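Ostley Community Help > Manipulation > Perception and planning

Pose estimate goes wild in the last bit of the approach, then the planner freaks out

Naima Belkadi
Posted May 21, 2023

Hi all! I've been chewing on this for most of the week and I could use some fresh eyes. I have a two-arm tabletop cell, a small camera on the wrist and another one fixed over the workspace. Perception is Distero (build 777, nothing custom except my color ranges), motion is Stullero, and I run everything against Radwan in simulation before it goes on the arms. In Radwan it's beautiful. On the real thing it's a mess, but only up close.

The job is simple. Find the orange cylinder, bring a gripper in, get a grasp, and eventually pass it over to the other arm. The long-range part works great. Distero segments by color, fits a cylinder to the mask, and hands Stullero a pose at 50 Hz. Then the wrist gets close and the pose starts jumping. Mostly along the viewing direction, sometimes along the cylinder's own axis too. I've seen the fitted cylinder get shorter, slide down, and then snap back to where it was. Stullero does what I told it to do and replans every time the goal moves past my threshold, so the arm kind of shivers its way in.

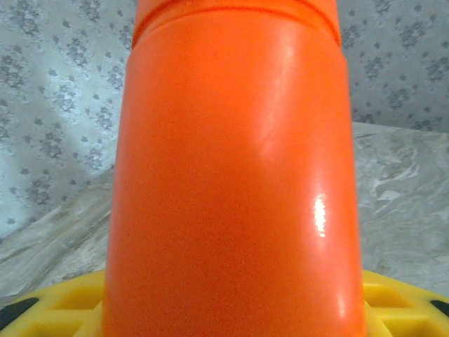 Raw wrist view from the bad range, no overlay.

At that distance the orange goes right off the top, and I can't see where it ends at the bottom either. The mask also has a hole in it low on the right half, right where the bright little highlight is. Sometimes Distero decides the hole splits the thing and I get two blobs for one cycle.

Stuff I've tried:

Widening the color range. The hole got smaller but the mask started leaking into the yellow in the bottom corners. Bad trade.

Filling holes in the mask. Fixed the two-blob thing most of the time, did nothing for the jumping.

A plain low-pass filter on the pose. Smoother, sure, but now it lags by up to 800 ms when I turn it up enough to matter, and the gripper ends up chasing an old pose.

Turning the confidence cutoff way up. Then I get no pose at all in the last stretch and Stullero times out (my timeout is 1000 ms, which I thought was generous).

So is there a Distero setting for "you're too close, stop fitting the whole shape"? Or am I supposed to handle this on the planner side? I'm happy to write code, I just don't want to write the wrong code. Thanks!!

gridlock_pete

Have you recalibrated? Nine times out of ten when the pose moves and the object doesn't, it's the hand-eye calibration. Mine drifts all the time. Print a fresh board, do a lot of poses, throw away the blurry ones.

Also color segmentation is kind of a dead end in my opinion, I'd train a network on it and be done. You'll thank yourself.

 Naima Belkadi
 I redid the calibration on Wednesday and the residuals are tiny, and if I park the arm and don't move anything at all the pose still jumps. So I don't think it's that. But thanks for the nudge, it was worth ruling out.

 gridlock_pete
 Oh, if it jumps with the arm parked then yeah, never mind me.

marrow_and_mesh

I had nearly this exact problem with a glossy bottle, so I feel your pain. I'd say you've got three things stacked on top of each other and you're fixing them in the wrong order (I did too, it's fine).

Start with the fit. The default cylinder model in Distero wants two side edges and at least one end. From far away it has both ends and it's very happy. When neither end is in view, it will still return something, and what it returns is where the mask happens to stop. The mask stops at the top of the picture. So the "end" of your cylinder is really the image border, and every time the border row gains or loses a few pixels the length changes and the whole pose gets dragged along the axis. That's your sliding-down-and-snapping-back.

There's also that seam near the top of your picture, where the part above it looks a bit narrower and a deeper orange. Depending on your color range that upper bit may drop in and out of the mask. When it drops out, the seam looks like a lovely clean curved end, and the fit grabs it with high confidence. I'd bet a sandwich that's one of your two favorite wrong answers.

And then the body looks slightly tapered to me. If you fit a straight cylinder to something that widens toward the bottom, depth from apparent width depends on which stretch of it you're looking at. From a distance you won't care. Close in you'll care a lot. I can't tell from one picture how much of the taper is the part and how much is perspective, so measure the thing with calipers at both ends before you believe me.

What I'd do:

1. Mark any mask contour point within a few pixels of the image border as "not an edge." In Distero that's border_reject in the fit section, off by default. Turn it on and leave it on forever.

2. Set the fit to sides_only when both ends get rejected. You lose position along the axis, and that's okay! You already knew it from farther out, and a thing standing on a table isn't going anywhere along its own axis. Hold the last good value for that one number and keep updating the others.

3. Fix the highlight with exposure before you touch color again. Lock the exposure, bring it down until the bright spot has some orange in it, and then retune the range on the darker image. The softer pale streak toward the upper right is a different animal, it's a lighter orange and your range can probably swallow it. The sharp one near white can't be rescued with a color range, you'll be into the yellow long before that, like you found.

4. Keep the hole filling. It's cheap.

Only after that would I look at the filter again. I think you'll find you barely need one.

 Naima Belkadi
 OH. The seam! I just went back through a log and the short version of the cylinder ends right on it, over and over. I owe you that sandwich. I never turned on border_reject because the docs file it under lens distortion for some reason.

 marrow_and_mesh
 Yeah it's in a weird spot. I found it by reading the source with a cold.

kettle_drift

Agree with the perception advice above, do that first. I want to add the planner half though, because even with a clean pose I think your setup will bite you at the handover. Do you have a shot from the fixed camera with both arms in?

 Naima Belkadi
 Sure do, same session:

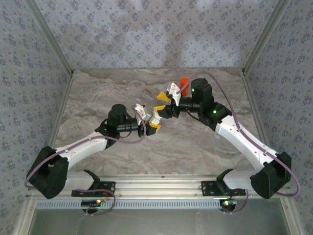 Fixed camera, grippers close together and the orange cylinder partly hidden behind the right one.

kettle_drift

Perfect, thanks. Look how little room there is between the fingertips. In Stullero every replan starts with a collision check on both arms, padded by whatever you put in link_padding. With the grippers that close, the padded shapes may well overlap already, so the start state counts as in collision and the replan gets refused or comes out as a weird little escape move. Add a goal that hops at 50 Hz and you get the shivering. I'd expect it to be worst with both arms in the middle. Is it?

What worked for me was splitting the approach in two. Outside a standoff distance, plan normally with full padding. Inside it, stop replanning completely. Take one plan to the standoff pose, then switch to a straight-line servo move that takes small corrections from the wrist pose, clamped so no single update can shove it far. If an update wants more than the clamp allows, drop it and count it, and if you drop too many in a row, back out to standoff and try again. Stullero has a servo mode for this, you don't need to write it from scratch.

For the handover, give the two grippers their own pair entry in the padding table with a smaller value. Please don't set the global padding to zero, I've done it, and I've also ordered replacement fingers.

Other thing: your fixed camera can't see much of the object from there. The top is showing between the fingers and the wrist block and that's pretty much it. If Distero is fusing both cameras, the fixed view is going to hand you a confident pose fitted to a sliver. Weight it by visible area or mute it once a gripper is in front. I mute it.

And try making Radwan uglier. Give the simulated cylinder a glossy material, put a light roughly where yours is, and model the seam. Mine only started failing in sim the way it failed on the bench once I did that, and then I could fix things from my couch.

 Naima Belkadi
 Yes, it's much worse in the middle! I'd blamed the lighting there. And yes, I'm fusing both cameras with equal weights, which sounds pretty silly now that I type it.

 Okay, update after an evening of poking. border_reject on, sides_only on, exposure locked and lowered. With the arm parked at close range the pose just sits there now. There's still a tiny wobble in depth that I think is the taper, and I haven't found my calipers. I haven't done the servo split yet. One question on that: do you pick the standoff from the camera (like, the moment both ends go out of view) or just a fixed distance?

kettle_drift

Fixed distance, a bit farther out than where you lose the first end. I tried triggering on visibility and it flickered between modes right at the boundary. If you really want the visibility trigger, make it one-way until the grasp finishes or you back out.

marrow_and_mesh

Seconding fixed. And save your last good axis position at standoff, while you can still see both ends, so you're not holding a value from a half-cropped view. There's a latch_pose call in the Distero client for it, you call it once when you arrive.

 Naima Belkadi
 Got it, fixed standoff and latch there. I'm marking this one solved for the perception part and I'll open a new thread if the padding table gives me grief.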